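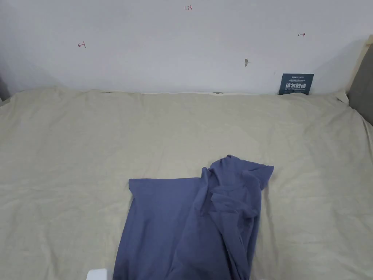

Fiber Before Meals: What a Dietitian Tells Her Patients

The outpatient nutrition clinic at Rondedcombe sees people who have been told by a doctor to lose weight, usually before surgery or after a blood sugar test. Many of them arrive with a tub of fiber powder already in the bag. We spoke with the clinic's senior dietitian on a Wednesday, between the morning group and the afternoon list. She asked that her name be left out because the clinic does not allow staff to endorse products.

Her first point was about terms. "People say fiber as if it were one substance. The label may say psyllium, inulin, oat beta-glucan or wheat bran, and those behave differently. Psyllium and beta-glucan form a gel with water. Inulin dissolves but stays thin, and gut bacteria ferment it. Bran mostly adds bulk."

The gel-forming types are the ones she discusses with patients who want to eat less. The gel slows the emptying of the stomach, and some people feel full sooner. The effect on body weight is small. "I would not expect a powder alone to change the number on the scale in a way you would notice. If it helps someone leave the second serving in the pot, it has a use."

She works from a food diary. One recent patient was on a plan of 1,510 calories a day and was meeting it on weekdays. The diary showed that most of the fiber came at dinner, with almost none at breakfast or lunch. The dietitian moved a serving of beans to midday and replaced the breakfast cereal with plain oats. No supplement was added. "The calorie total stayed where it was. The complaint had been hunger at four in the afternoon, so that was the part of the day we changed."

On dose, she is cautious. Patients who do use a powder start with half of the serving on the label, once a day, and hold it there for a week before going up. Gas and cramps are common when the amount rises quickly, inulin being the worst for this in her experience. Each serving is taken with a full glass of water and drunk right away, before it thickens. Anyone who has trouble swallowing, or who has had a narrowing of the bowel, is told not to use psyllium without a doctor's approval.

Medicines are the other question. Fiber can reduce how much of a drug is absorbed if both are taken together. The clinic's handout, written with the pharmacy at Baldursdóttir, asks patients to keep a gap of 2 hours between the two unless the pharmacist gives a different time. People on insulin or other drugs that lower blood sugar are asked to check their readings more often in the first weeks.

We asked about capsules. She took a calculator from the desk. "Say a capsule holds 600 milligrams. To match one rounded teaspoon of powder you need a handful of them. Patients take two and assume they have had a dose." She reads the weight per serving first and ignores the front of the package.

Chewable products get less of her time. Several contain sugar, and the fiber content per piece is low. She has no objection to them if the patient counts them in the diary like any other food.

The clinic repeats its basic class in July, with a session on reading labels and one on cooking dried beans. Patients bring their diaries to both. Those who cannot attend in person can pick up the printed handout at the Sitari Street desk, where the diary forms are also kept.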